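Tuesday, June 20, 2023
Kitting bench, Drasley evaluation, continued

Purpose of entry: to record the present state of the parts-picking work and the questions that must be settled before the report to Pace is drafted. The report is to answer one question, namely whether the two-arm cell can take over kitting for the Plandix repair line as that work is now done by hand. The narrower matter of whether the arms can pick up a single part was closed in the last entry and is not reopened.

One kit consists of solenoids, a red circuit board and wire harnesses, gathered from the trays into the paper-lined steel tray. An experienced person does this while talking to somebody else. The repair line uses 200 kits in a normal week and has asked for 1,000 to be on the shelf by October.

The solenoids remain the hardest item. The body is rigid and easy to grasp. The lead is neither, and it comes to rest differently every time the tray is filled. If the fingers close on the body while the lead of a neighboring part lies across it, both parts may come up together. The glossy trays add a second difficulty, as the overhead light puts a white patch on the floor of the tray and the part finder loses edges inside it.

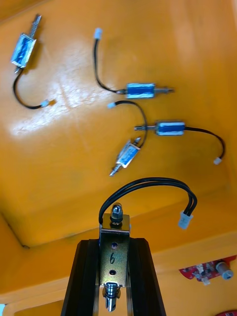

Solenoids in the orange tray, wrist view. Glare patch at left.

Changes made to the procedure this morning:

Overhead light dimmed one step. Not turned off, because the boards then become hard to read.

Approach height raised for all solenoid picks. Cycle time is longer as a result and this is accepted for now.

The planner no longer chooses the nearest part. It chooses the part with the clearest body and ignores distance. N. Cirillo wrote the change and A. Testa reviewed it.

A pick is scored as good only if one part leaves the tray and its connector clears the rim without catching. Under the old rule a part dragged over the rim by its lead was also counted as good. Earlier scores should not be compared with those taken from today on.

With the new rule in force we ran 18 solenoid picks before lunch. Eleven were good. Of the rest, four brought up a second part, two caught on the rim and one was a miss with no contact. The run is too short to support a rate and should not be quoted as one. It does show where the trouble is: a single failure in position, with every other fault in the handling of wire.

The harnesses were not scored. They were placed out so that the layout would match the repair line, and so that the planner would have to deal with the full bench. Trays with parts of one kind are kept next to one another, and the steel tray stays between the upper pair where both arms can reach it. Any change to the layout is to be entered here before the next run. 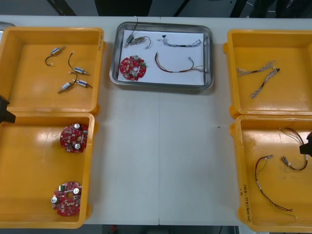

Fiorella Valentini, reading the draft of this entry, objected to the comparison with hand work. Her view is that a person at the repair line also picks up tangled parts, quite often, and simply shakes the second one loose without thinking of it as an error. If we score the arms on first grasp and the person on finished kits, she said, the arms will lose on paper for the wrong reason.

The objection is accepted. Starting with the next session a double pick will be recorded separately from a failed pick, and the arm will be allowed one recovery motion over the source tray. What form the motion should take is open. A short shake was tried on the Vorix fixture last year and threw a part onto the floor. Lowering the part until it touches the tray, then drawing it sideways, is slower but more easily controlled. D. De Luca will prepare both versions.

On the wider question, my own position is as follows. The cell can do the part of the work that resembles the demonstrations people have seen: a firm object, in plain view, with space on each side. Much of ordinary shop-floor work is of another kind. The same holds in the home, where a drawer of charging cords presents very nearly the same problem as our solenoid tray. I would not tell Pace that the cell is ready for unattended kitting. I would tell them that it could fill a tray under supervision if a person dealt with the tangles — which leaves them paying for both.

One low-cost measure should be tried before the report. The solenoids could be spread out by hand when the tray is filled, leads pointing away from the middle. This moves a portion of the labor upstream, and the report must state so plainly. Wrist views are to be saved before each pick so that crossed leads can be sorted from clear ones afterward.

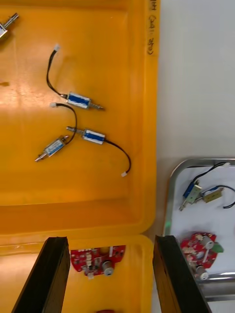 Spreading the parts by hand is most of the job, in Arturo D'Amico's opinion. Anyone who has taken the time to lay out each solenoid could have dropped it into the kit with the same motion, and he would prefer to ask the supplier whether the leads can be delivered tied.

I have asked him to send that inquiry in writing and to obtain a price. Tied leads would have to be untied at the repair line, so the line supervisor must be consulted as well.

Open items

Recovery motion, both versions — De Luca
Separate column for double picks in the score sheet — Testa
Part finder inside the glare patch, with the light at the new setting — Cirillo
Supplier inquiry on tied leads — D'Amico
Harness picks: no start date. To be discussed once the solenoid figures are stable.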